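Lay Readers' Course, Certhorpe Deanery
Second progress report to the Bíró Fund
Prepared by Dorottya Bárány, course lead
Period covered: to the end of April

1. Where the numbers stand

The application promised that 123 people would start the course across the deanery. 94 did. The first report called this "strong early interest," and I signed it, but I would not use the phrase again. A good part of the 94 were already reading at Mass before the course existed. They were put on the list by their pastors, and I can't claim we brought them in.

Of the remainder, I am confident that 20 are new to any public role in their parish. That is the figure I would ask the Fund to look at. It is small. It is also the only one on the sheet that measures what the grant was for.

Attendance at the evening sessions fell after Christmas and has not come back to the autumn level. The sign-in sheets for two parishes are incomplete, so I have left those parishes out of the attendance table and not guessed. If the Fund would like the raw sheets, they can be copied, though the handwriting is a penance.

2. What was taught

The autumn term covered the shape of the lectionary, how to prepare a reading at home, and using the microphone. The spring term was meant to cover the prophets, the letters of Paul and the readings of Holy Week, in that order. We reached Holy Week late and did it badly. The tutor had planned four sessions on Isaiah and took seven. People enjoyed them. I sat in on three and I am less sure what they learned that will help them at the lectern, where the usual problem is speed.

Practice readings in the church itself were far more useful. Each reader stood at the ambo, read a full passage, and heard from the others what had carried to the back pews and what had been lost. Several asked for more of this and less of everything else. I agree with them, and next term's timetable has been changed to suit.

3. The Indevier materials

The Fund asked specifically for our view of the Indevier study packs, which took the second largest share of the budget.

The printed guides are clear and the type is big enough to read in a dim sacristy. The recordings are another matter. They are spoken by trained actors in a style that no parish reader should copy, and a few of ours have started to. One gentleman now gives the Book of Wisdom the full Shakespeare. I have asked the tutors to stop playing the recordings in class. They remain available for anyone who needs help with the pronunciation of names, which they do well.

The reflection questions at the end of each unit are mostly filler. "How does this passage make you feel?" appears in nearly every unit. Groups that skipped them had better discussions.

I would not renew the full license. The guides can be bought alone.

4. Rooms and sessions

Evening sessions stayed at the Certhorpe parish hall all through the spring. The heating is unreliable and the chairs scrape, which matters when people are learning to speak in front of others. The church is warmer, oddly, but is in use for choir on the same evening every other week. We have asked for the church on the alternate weeks and been told yes, in principle. I have put it in the timetable in pencil.

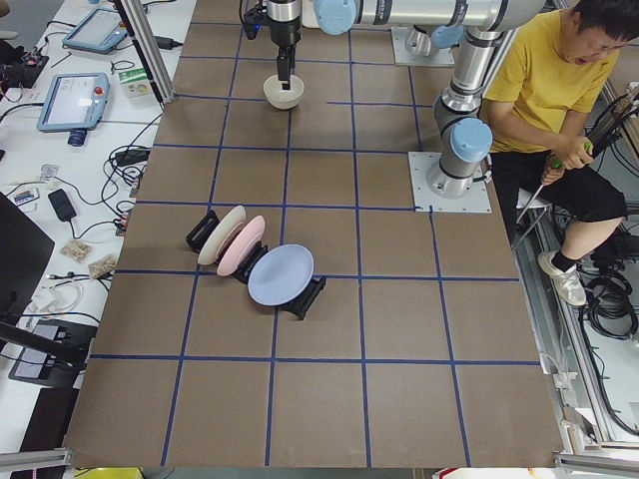
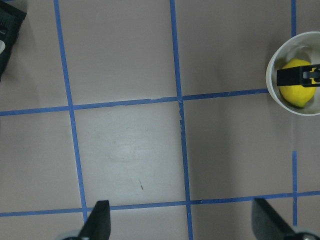
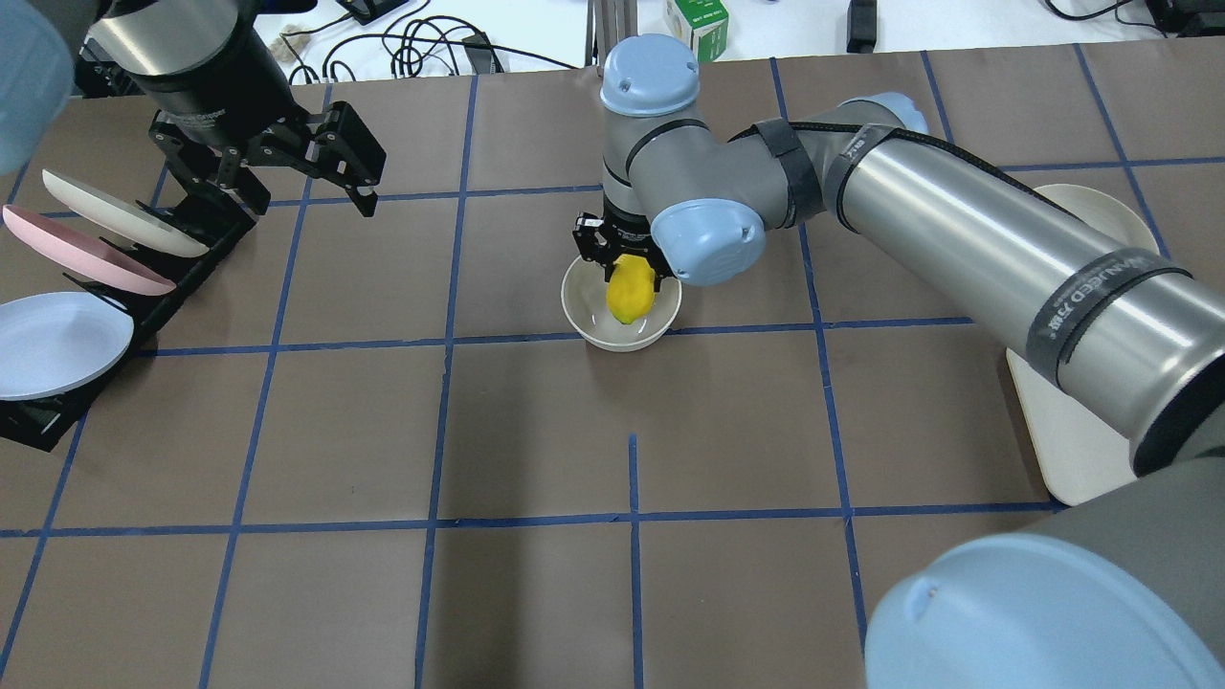 Blue tape across the table in all three; the first has the plates in the rack, the last the bowl and the yellow fruit.

5. The link with Kakia

The application described a "living partnership" with the parish at Kakia, with shared prayer intentions, letters between readers, and a joint session by video. The letters have gone well. Their readers write longer and more thoughtful ones than ours do, and several of our group have been shamed into making an effort. One letter, on what it is like to read aloud to people who know the passage by heart, was copied and passed around the whole course.

The joint session was poor. The sound dropped out through most of the first reading, and the second was heard only in part. Afterward I was told by more than one person that it had been very moving. I think they were being kind. I do not propose to repeat it until we have tested the connection at both ends, at the hour when it will really be used.

I would also like the word "partnership" dropped from our paperwork for now. We exchange letters. It is a good thing to do and should be called what it is.

6. Do the parishes notice any difference?

This is the hard question, and the application was vague on it. We said we would see "deeper engagement with Scripture." I have no way to measure that and I distrust anyone who says they have.

What I did was ask the pastors two plain things: whether the readings are easier to hear than they were a year ago, and whether the reading roster is easier to fill. On the first, most said yes. One said no, and blamed the speakers on the north wall, and having sat under them I believe him. On the second, the answers were mixed. The larger parishes have more names than they need. The two smallest still rely on the same few people, who are tired, and the course has done nothing for them. Evening sessions in Certhorpe are too far for anyone without a car. We knew this at the start and hoped it would sort itself out. It has not.

7. Money

Spending is under budget on travel and over on printing. The travel line is low for the reason given above: the people it was meant to help have not come. I ask permission to move what is left into daytime sessions held in the two small parishes, led by one tutor, with no new materials. I can send a costed page if the Fund is open to the idea.

No money has been spent on the commissioning service. There was a proposal for printed certificates and a dinner. I would prefer a blessing at the end of the ordinary Sunday Mass and coffee after it, and the pastors who have replied so far agree.

8. Next term

Practice in the church goes first, every session. Paul's letters follow, taken slowly, a short passage at a time. Isaiah is closed. The tutors have been asked to keep their own talks to half the evening, and I will be sitting at the back with a watch.

The next attendance figures will list new readers apart from those who were already on a roster. I expect the totals to look worse than they did in the first report.

D. Bárány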